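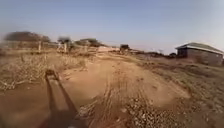 How does a robot stay on a dirt road that has no lane lines, no curb and barely an edge? Mostly by asking, over and over, which strip of ground looks most like the ground it has just driven on without trouble.

That's my short version of a method Aiman Rondonuwu presented at Skitetholm this spring, and I've been boring my friends with it ever since. The rover is called Ninik, the planning software is called Clerkeo, and the new part is a scoring step that sits between the two. I got to read the write-up and then pester Aiman on the phone for most of an evening (sorry, Aiman!).

The older way was to have people sit down and label pictures: road, grass, bank, rock. It works fine until you move to a place where the road is the same color as everything next to it, and then you're back to labeling. Ninik gets its labels from its own wheels instead. If a patch of ground rolled by smoothly, it gets a good score. If it shook the chassis or made the wheels slip, the score drops. The camera then learns what good ground looks like from a little way off, and Clerkeo steers toward it.

Now the numbers, which I had to ask for twice. The team logged 1,364 stretches of track in February and held back 615 of them for testing. On those, the new scoring picked a drivable line more often than the hand-labeled version did, and the biggest gain came on loose sand. Gravel was pretty much a tie. Aiman was a bit let down by the gravel result and I kept saying no, no, that's interesting too!

Shadows were the part I enjoyed most. With a low sun at its back, a robot throws a long dark shape right onto the ground it's about to cross, and the first version of the scoring treated that shape as a hole and kept swerving around it. The fix took 3 tries. What finally worked was showing the model the same ground at 2 different times of day, so it could learn that dark sand and light sand feel the same under a wheel.

There's plenty left to do. Wet clay hasn't been tested at all, and the method needs a short warm-up drive before it's any use, so you can't just drop Ninik somewhere new and walk off. Hellström, who wrote most of the steering code, wants to get that warm-up down before anything else gets added. Aiman wants to go after the gravel first, and when I hung up they still hadn't settled it.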